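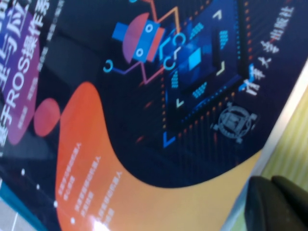 Vullonby Robotics Club: progress report, second term

Hi Sheyla,

Sorry this is reaching you on a Thursday night and not at lunchtime like I promised! We had a session until six and then Kobina wanted one more run, and you know how that goes.

Where we're up to

The library task is our main thing now. The kids voted to drop the can sorter (I was a bit sad, I liked the can sorter) and go all in on picking up books and shelving them for the Brulatstead open day. We're working with whatever is on the club shelf, including the Tsinghua University Press one on ROS with the cartoon robot on the cover. Prapai can read the Chinese and has been translating bits of it for the others, so it's earning its keep twice over.

Glossy covers are our headache. A shiny dark cover throws a bright spot back at the wrist camera, and then the edge finder goes looking for a book that's half the size it should be. Wael's group is trying a lower lamp and a slower approach. Driss thinks we should forget the cover and look for the pale edge of the book against whatever it's lying on, and I've told them both to keep going until one of them gets bored.

What's been hard

Thin paperbacks. The fingers close fine, but getting under a floppy cover is another matter, and we bent a few corners before the kids came up with a foam ramp. We also lost a fortnight to a dead power supply, which Parri replaced for free, bless them.

Numbers

You asked for these, so: we've logged 266 grasp attempts this term, all written up by the students in the shared sheet. Of the $2000 grant, most has gone on the spare gripper fingers and the lamp, and I'll send receipts separately once I find the one from Lirico (it's in my car somewhere).

Next up

Shelving upright, which we haven't touched yet. We'd also love 2 more laptops if there's anything left in the equipment pool, as the younger group is crowding four to a screen and the elbows are getting fierce. Could you let me know before September? The open day team needs our table plan by then too.

Cheers, and do drop in any time after four!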